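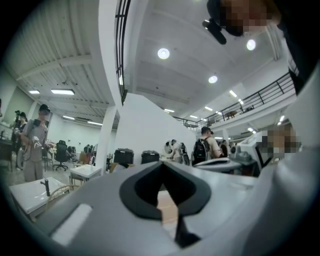

Hand-held grippers out on the floor, with the mezzanine behind.

Can a robot do my chores yet? Your questions answered

We get a lot of mail about this at Planley, and we love it, so keep it coming! These are the questions that turn up most often, with the best answers we can give right now. Last updated in July.

Can I buy a robot that does all my housework?

No, and please be careful with anyone who tells you otherwise. You can buy machines that do one job well, such as vacuuming a floor or mowing a lawn. A single machine that clears the table, loads the dishwasher and then puts the towels away is still a research project. A really exciting one, though!

Which chores are closest?

Picking things up and putting them somewhere else. Cups into a rack, socks into a basket, parts into a tray. If the object is stiff, light and not too shiny, today's arms have a fair chance with it. Wiping a flat counter is coming along nicely too.

And which are furthest away?

Anything soft, tangled or wet. Fitted sheets are a nightmare (for us as well as the robot). Cooking a full meal is a long way off, and so is cleaning a bathroom properly, with all those corners and hoses and bottles that tip over.

Why are people holding the grippers?

They are showing the work by hand. A person does the chore with a gripper, the movement is recorded, and the recordings are used to teach a robot arm that has a similar gripper on the end. It's a lot quicker than steering an arm by remote control, and people get the hang of it fast.

How many times does somebody have to show a chore?

It depends on the chore. For our Mido towel-folding task we recorded 525 folds before we were happy with the results, on one size of towel. When we switched to a bigger size we had to go back and record more.

How well does it fold towels now?

In our last round of tests the arm got seven out of 10 towels folded the way we wanted. The other three were folded, sort of. We were jumping up and down at seven, because the spring version dropped most of them on the floor.

Is it fast?

Not yet. One towel takes it 60 seconds, and you could do it in a fraction of that. On the other hand, it doesn't mind being left alone with the pile while you go and do something else.

What about shop-floor work?

This is further along than the home. A workbench stays put, the parts are the same every day and you can mark where the tray goes. Sorting parts and packing small boxes are good first jobs. Our Plultevo trial is all about loading trays, and we'll post the numbers when we have enough of them to mean something.

Will it work in my kitchen if it works in your hall?

Maybe not! Different lighting, a different counter height or a cat can throw it off. We are collecting recordings in as many real kitchens as we can get into, and every new one helps.

Is it safe around kids?

Our test arms run with an adult at the stop button, every time. We wouldn't leave one alone with a child and we don't think you should either.

What is Mansour?

Our name for the dish-rack project. It handles mugs and small plates. Wine glasses are on the wish list.

Can I suggest a chore?

Yes please! Use the contact form and tell us what the chore is, what you use for it and which part you hate most. Short videos are welcome too.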